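Enclosure lighting: flicker and uneven white, cheap drivers
Forum > Workshop > Lighting and Electrical
Page 1 of 1

tallowbench
Joined in May
Posts: 24

I have a white-walled light enclosure, open front, lit by four runs of LED tape behind a diffuser. Supply is a 24 V Bokuvora constant-voltage unit feeding a PWM dimmer. At full output the walls look fine. Dimmed to half, I get moving bands on video and the back wall takes on a slight magenta cast. By eye there is no flicker at all.

The tape is sold as CRI 90+, no other data. Is this the dimmer, the tape, or the supply?

ohmage_to_none
Senior member

Bands are the dimmer. Most of the cheap ones switch at a few hundred Hz. With a short shutter, each row of the sensor catches a different part of the cycle. At full output the duty cycle is 100 percent, there is no switching, and the bands go away. That matches what you report.

Cast is a separate problem. Do not chase both at once.

Set the dimmer to full and cut the light some other way. Disconnect two of the four runs, or add a second layer of diffuser. If the bands are gone, you have your answer for the price of nothing.

kirkmont_sparks
Member

Agree on the dimmer, disagree on the fix. Disconnecting runs will give you gradients on the side walls. White interiors are unforgiving there. The walls bounce light into each other, and any imbalance shows up as a tone shift in the corners.

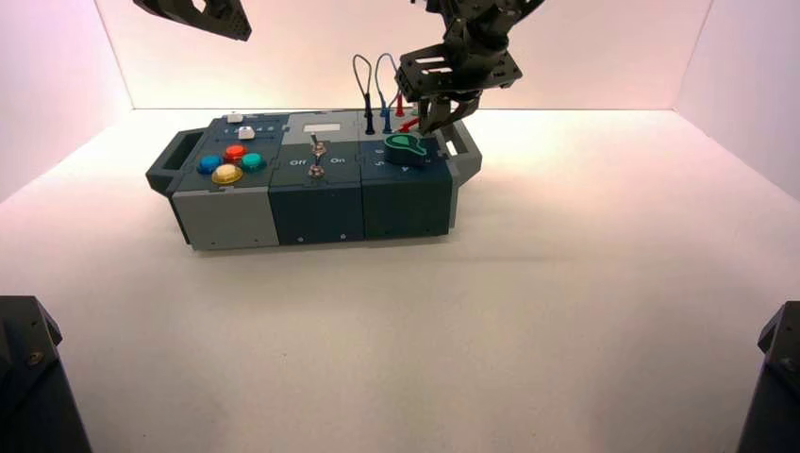
Better to replace the dimmer with a constant-current reduction type, or a PWM unit with a switching frequency high enough that your shutter averages it out. Slaoui makes one with a selectable frequency. I run mine at the top setting. No bands at any shutter speed I use.

On the cast: set white balance manually from a gray card placed on the floor of the enclosure. Auto white balance in an all-white box has very little to work with and will drift.

ohmage_to_none
Senior member

High frequency PWM has its own cost. Long leads to the tape will ring and radiate, and low duty cycles get inaccurate. If his leads are short, fine. He has not said.

Gradients from disconnecting runs depend on which runs. Opposite pairs will be close to even.

tallowbench
Posts: 25

Leads are around 900 mm each. Light is at full now with two opposite runs disconnected. Bands are gone at every shutter speed I tried. The pink on the back wall is reduced but still present with a manual balance.

plurham_grid
Member

Check the paint before you buy anything else. Many bright white paints contain optical brighteners, which respond to the violet end of an LED and shift the wall color. A gray card corrects for the lamp. It does not correct for a wall that differs from the card.

Test: hold a piece of plain unbleached cotton flat against the back wall and put a violet flashlight on both. If the wall glows blue and the cotton stays dull, you have brighteners.

kirkmont_sparks
Member

Brighteners push blue, and he has pink. I would suspect the tape. Low-cost phosphor batches often sit below the white line, which the camera reads as magenta. CRI says nothing about it. Ask the seller for the Duv figure. A negative value means a pink tint.

plurham_grid
Member

Fair point on direction. I would still run the test. It takes a minute, and two small errors can add up.

tallowbench
Posts: 26

Ran it. Wall glows slightly, much less than printer paper. The seller has no Duv figure but gave the reel batch as 3263. One run came from a different reel — that one is visibly greener when lit alone. I had it disconnected for the last test.

ohmage_to_none
Senior member

Then you have mixed batches, and no white balance setting will fix that. Replace all four runs from one reel. Keep the supply. Leave the dimmer out until the color is sorted.

tallowbench
Posts: 27

Ordering one reel for all four. Will post readings if I can borrow a meter.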